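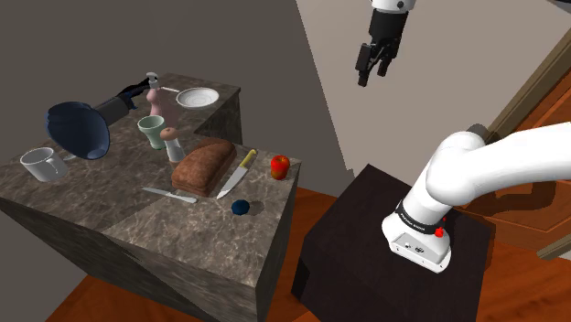 Heft 2, S. 91

Hundert Prozent in der Küche

Von Ishbel Swanson

Die Gruppe um Kenneth Morrison hat im Dezember ihre Ergebnisse zu Flalus vorgelegt, einem Verfahren, mit dem Greifstrategien vollständig in der Simulation gelernt werden. Auf einer gerenderten Küchentheke liegen Brot, Messer, ein Apfel und allerlei Geschirr. Die Erfolgsquote beim Greifen beträgt in der Simulation 100 Prozent, ermittelt über 400 Versuche. Auf dem realen Prüfstand sind es 91 Prozent.

Ich halte die zweite Zahl für die wichtigere, und ich finde es falsch, dass sie erst im Anhang steht. Wer nur die Zusammenfassung liest, nimmt eine Quote mit, die über echte Küchen nichts aussagt. Eine simulierte Tasse hat genau die Reibung, die man ihr gibt. Ein Brotlaib in der Simulation krümelt nur, wenn jemand das Krümeln programmiert hat.

Damit ist die Arbeit nicht wertlos. Der Vergleich mit dem älteren Verfahren Peritz ist sauber geführt, beide liefen mit denselben Objekten und denselben Startpositionen. Solche Bedingungen lassen sich am echten Tisch kaum herstellen. Für den Vergleich zweier Methoden taugt die Simulation also sehr gut.

Ärgerlich ist der Umgang mit den Fehlversuchen. Morrison schreibt, sie gingen »überwiegend auf Kontaktmodelle zurück«. Eine Aufschlüsselung nach Gegenständen fehlt. Gerade sie wäre nützlich: Ein trichterartiger Gegenstand, der auf der Seite liegt, stellt eine Hand vor andere Aufgaben als ein flacher Teller. Beim Datensatz Wollo wurde das vor Jahren schon besser gemacht, dort gibt es für jedes Objekt eine eigene Zeile.

Mein Vorschlag an die Gutachter ist einfach. Wer eine Quote aus der Simulation in die Zusammenfassung schreibt, soll die reale Quote in denselben Satz schreiben. Liegt keine vor, gehört auch das dorthin. Die Tabelle der Fehlversuche sollte Pflicht werden, notfalls als Beilage.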